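About Ketudo

We write handling rules for automation teams, and we don't trust most of the ones we're sent. A standard that reads well in a binder can still fall apart over a bag with a zipper.

Our founder, Pauline Hebden, has reviewed 310 procedures so far. She sent most of them back.

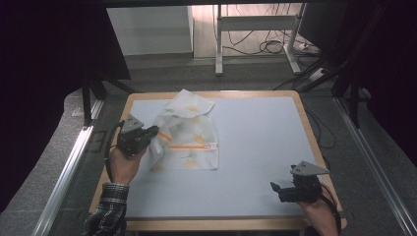 Mesh laundry bag, left gripper on the bunched fabric.

We try every rule by hand first – two grippers, one table, soft goods that won't lie flat. If a step can't be repeated by someone new to it, we strike it. We don't sell badges or certificates. Visits to our Ashworth room are on Wednesday.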